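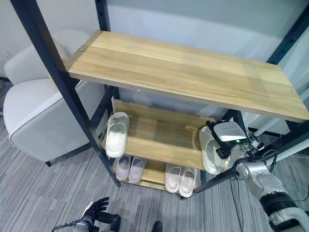

Players who bought Hovside on disc will get the new chapters at no extra charge, according to Tyyne Niskanen, and saved games from the first release will carry over. The side-scrolling platform game is due to be reissued in August by Manninen, with two levels that were left out of the original.

Both levels are set in Pemside, the flooded harbour town that players of the first version could see across the water but never reach. They were drawn and partly coded before the game came out, then dropped when the cartridge ran short of space. The music for one of them had to be written again from paper notes.

The reissue also changes how lives work. Players can now pick up a stage from the last lamp they lit — the first version sent them back to the start of the world. The old rule is still there in the options menu for anyone who wants it.

A boxed edition with a printed map and an 85-page book of level sketches will be limited to 1,000 copies. Orders are being taken through the Previs online shop, with a limit of 2 per customer. The download version has no such limit and will go on sale the same day.

Manninen has not said whether the handheld version, which had different boss fights, will be brought back as well.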